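Fees and Switching in Small Investment Platforms
Project report, Module 2, Personal Finance and Markets

1. Aim

The project looked at whether people who hold a small investment account know what they pay for it, and whether knowing makes them more likely to move. I chose two platforms, Fevell and Clallard, as both take customers with low balances and both publish their charges in full. Fevell takes a percentage of the account each year. Clallard takes a flat monthly fee and adds a dealing charge.

2. Method

A short questionnaire went out through the college mailing list and the Nyarko savings club. I sent 200 forms and had 191 back, which was more than I had planned for, and entering them took most of July. Each person was asked which platform they used, what they thought they paid in a year, and whether they had moved in the last 24 months. I then worked out the real charge from the balance band they had ticked.

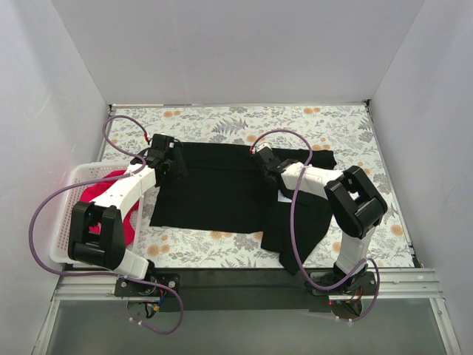
Balance bands caused the most trouble in the analysis. A percentage fee is cheap on a small account and dear on a large one, and a flat fee works the other way, so an average across the whole group says very little. I split the answers by band before comparing anything. The questionnaire also asked what people would cut back on first if charges went up, and clothes came top in every band, usually something like the big black garment spread out on the leaf-print surface and hardly ever everyday basics. Food and travel were a long way behind.

3. Findings

Most Fevell customers guessed too low. They remembered the platform fee but left out the fund charge, which is taken inside the fund and never shows as a payment. Clallard customers were closer, as the monthly fee appears on their bank statement.

Few people in either group had moved. The usual reason given was the paperwork, followed by not wanting to be out of the market during a transfer.

4. Limits

Members of a savings club probably pay more attention to charges than other people do. The bands were too wide at the top end. I would also ask about exit fees next time, which the Ima comparison tables list separately and I left out.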